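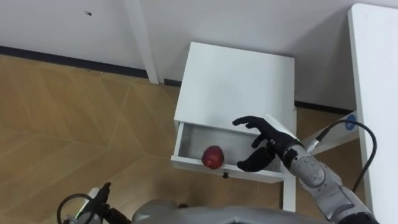
Issue 36, p. 10

Stop tuning the planner and go read your state machine

13 June 2026

Quick one this issue because we're mid-release and I should be doing other things. But it's been bugging me since November.

The drawer task. Everyone in this field has done the drawer task. Bedside table, little knob, apple in the drawer. Hand comes in from the side, drawer's open, fingers spread, thumb down inside the near end. Now tell me what the robot is doing. Reaching for the apple? About to shove the drawer closed? I can't tell from that pose and neither can your planner, and my argument is that your planner shouldn't be the thing asked.

At Worbridge we had the usual stack. Perception hands over poses, planner hands over a trajectory, controller follows it. In between, a lump of glue code with the task logic in it. Whose job was the glue? Everyone's. So it was a mess. Booleans called things like drawer_ok and drawer_ok2. A retry counter that got reset in three places, one of them by accident.

And when a run failed, what did we go and fix? The planner. Every time. New cost term, more samples, different collision padding around the drawer lip. Two people spent a good part of the summer on padding. It got better a bit, then we moved the table and it got worse again.

What was really wrong, in most of the logs I read (and I read a lot of them), was that the system didn't know which step it was in. Perception lost the drawer front for a few cycles when the arm went across it, the glue decided the drawer must be shut, and the next goal was computed for a shut drawer. Planner did a lovely job. Smooth path, no collisions by its own lights, straight to the wrong place.

You can't padding your way out of that.

So, opinion. Occlusion by your own arm is the normal case for any camera up on the head. Not rare, not an edge case, it's just what a head camera sees when there's a hand working in front of it. Software that treats "can't see it" the same as "it's gone" is broken software, and a better detector only hides that for longer. Keep a belief about the drawer. Give it an age. Let it go stale slowly, and make the step machine say out loud when it's acting on something old. Boring stuff, a few hundred lines. Ours is 4000 with the tests and the tests are the larger half.

We ended up putting it in a seperate process, called it Ometti, don't ask. Every step has to declare what it believes going in, and what it expects coming out. Drawer open, apple inside, hand outside. If expected and believed don't match, it stops and writes down why. Six possible reasons. We argued for weeks to get it down to 6 and I'd still cut one.

The pushback I get, mostly from the people on the learning side, is that a policy trained end to end doesn't need any of this. Fair enough, maybe. I've seen some very good drawer closing out of learned policies, better than our scripted one, less fussy about where the thumb goes. But then ask one why it closed the drawer with the apple still supposed to come out. There's no answer in there to read. With Godoy, our older log viewer, you could at least scrub back and find the line where things went sideways. I'm not against learned control, we use it for the fingers. I just want something dull sitting on top of it that knows what step it's on.

Second pushback, that it's slow to write. Yes. It's slower then hacking a boolean in at the end of the day. Programme managers hate it because there's a fortnight with no new video to show. Tough.

The tooling is the other half of the problem. We've all got gorgeous 3D views of the point cloud, every colour going, and nothing that shows the belief next to it. The Hunutberg plugin gets partway, if you can stand the installer. A plain text panel would do me. Drawer: open, last seen, age. Apple: in drawer, last seen, age. Put that on the big screen in the lab and half the meetings go away.

Anyway. Before you touch the collision padding again, print the step name and the age of every belief at the moment of failure, and read it. Replies to the usual address, I'll get to them after the release.

Comments (6)
Shares 36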